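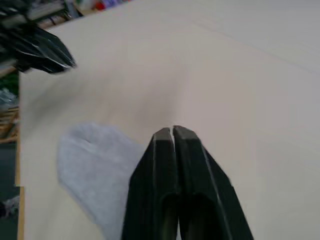 Leave the old rules alone and they will leave you alone, went the reply from Nevstead when we asked whether a regional carrier ought to clean out its firewall every so often. It came back within the hour, which suggested the subject had been on somebody's mind.

Nevstead runs fiber to small businesses across three counties, and at the start of November its main firewall held 739 rules. A few were written the week before we visited. Others date from a time when the company leased dial-up lines to a feed mill. They are processed in order, top to bottom, and the order is a kind of geology. Near the surface you get sensible entries with comments and ticket numbers. Further down the comments get shorter. Then come the ones that say "temp," and below those, a layer marked "temp 2."

Every network of a certain age has this problem, and most deal with it by buying a faster firewall. Nevstead had done that twice. The second time, the supplier, Fasgate, offered to convert the old rule set automatically, and did so faithfully, including one rule that permitted traffic to a fax gateway and another, immediately after it, that blocked it. Traffic stops at the first rule that matches, so the block had never done anything. It had been backed up nightly for years.

The cleanup, when it finally began, used a tool called Aser, which sits beside the firewall and keeps a hit count for each rule. You leave it running and see what gets touched. After a month, 482 rules had matched at least one packet and the rest had matched nothing at all. On paper that is a wonderful result. You delete the quiet ones and go to lunch.

The trouble is that a month is a short time in the life of a network. Some rules exist for the quarterly billing run. Some exist for the backup link, which carries traffic only when the main link is down, and nobody wants to find out on that particular morning. So the team disabled the quiet rules in batches of 30, with a pause after each batch to listen for the phone. The first batch went by in silence. The second took out the door badges at a warehouse, which had been checking in with a controller every five weeks, for reasons known only to the controller.

Carrasco, the software Nevstead uses to keep track of its address space, should have helped. It is supposed to know what lives at each address. It listed 82 hosts as "other."

Engineers like to talk about routing protocols and forwarding planes, and there are good books on both. There are fewer books on what to do with a rule that says "DO NOT REMOVE - ask first" without saying whom to ask. The team's policy was to disable it, write down the time, and stand near the console. So far that rule has stayed off for nine days. The comment has been updated to say so, with initials and a ticket number, and it has been moved up to where people will see it.

The fax gateway is still permitted. It gets about two connections a week, and someone has started tracing the cable.

Contact the editors | Copyright 2023, all rights reserved | Back to top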